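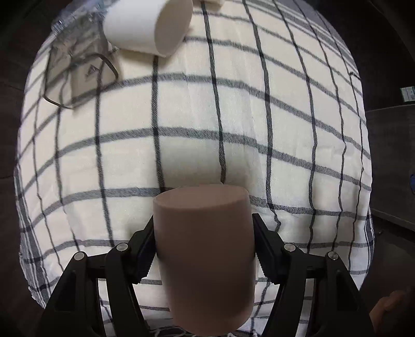

Pick Up the Cup Yourself First

Workshop > Opinion > Grippers

Last updated: May

I have a theory about home robot builds, and Baiba Mets at our shared shop in Pretville is sick of hearing it. Build the hand before the arm! Hold it in your own fist, walk up to a table and try to grab a cup with it.

Most of us do it backward. I spent 1,412 dollars on motors and rails before I'd closed a single finger on anything (please don't tell my sister). The arm was lovely. It waved. Then I bolted on a claw and found out I had no idea where the pads ought to touch.

With a hand-held gripper you feel it in your wrist right away. Come in a little crooked and the cup tips, squeeze too hard and a thin one buckles, and a wrinkled tablecloth changes everything because now nothing sits level. I like a checked cloth for practice, ugly as it is, and cups that don't match. Pink, white, see-through, whatever is in the cupboard.

Tove Egilsson says I'm just being cheap, and that the arm teaches you things your wrist covers up. Fair enough. My wrist cheats all the time, it fixes a bad angle before I notice I've made one. But I'd still take 100 grabs by hand over another evening tuning a shoulder joint for a claw that can't hold a cup.

So that's my pitch. Ridged pads, metal pins, two fingers, and your own arm doing the heavy lifting for a while. I'm making new pads next, with finer teeth, and Tove can borrow the old ones if she wants to argue some more.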